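Fustitz Segura 40: chromatic tuner and pitch pipe for free-reed instruments

The Segura 40 is a bench tuner for harmonicas, melodicas and small accordions. It reads single reeds and paired reeds, and shows deviation in cents from the selected reference pitch. It replaces the Dema, which is no longer made. Spare clips for the Dema are still stocked.

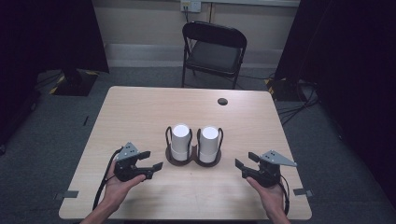
Input is by built-in microphone or by the supplied contact clip. The clip is recommended for reed plates removed from the comb, where breath noise can upset the reading below C3. Attach it to the plate near the rivet end of the slot, at least one slot away from the reed under test. Clamping on the slot itself will damp the reed and pull the reading flat.

## Specifications

| Item | Value |
|---|---|
| Reference pitch (A4) | 415 to 465 Hz, in 1 Hz steps |
| Display resolution | 1 cent |
| Temperaments | Equal, just, 19-limit just, user |
| Stored user tables | 2 |
| Clip cable | 600 mm, detachable |
| Connector | 3.5 mm mono |
| Power | Two AA cells, not included |

## Temperament tables

Equal temperament is the factory setting. The just tables are calculated from the key of the harp, so the key must be entered before measuring. On a C harp in just intonation, the E reeds read flat of equal temperament by 14 cents to the nearest cent. The tuner corrects for this and centers the needle at the target.

User tables hold an offset for each of the 12 notes. The Bidura table, drawn up by Ramiro Sepúlveda for chord playing in second position, can be entered by hand from the printed sheet in the box. 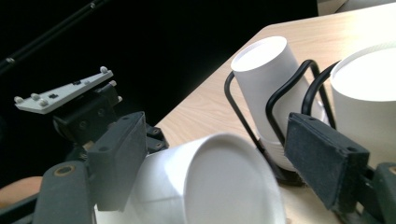 **Can the tuner read both reeds of a tremolo pair at once?**

It reads one reed at a time. Mute the second reed with a strip of thin card, take the first reading, then swap. The beat rate is shown after both readings have been stored.

## Notes on use

Let the instrument reach room temperature before measuring. After filing a reed, wait before taking the final reading, as the metal warms under the tool and settles slightly sharp as it cools. Draw reeds should be checked with the cover plates on.

Firmware questions: Montserrat Valcárcel, Fustitz service desk.

Page revised 2020-11-11.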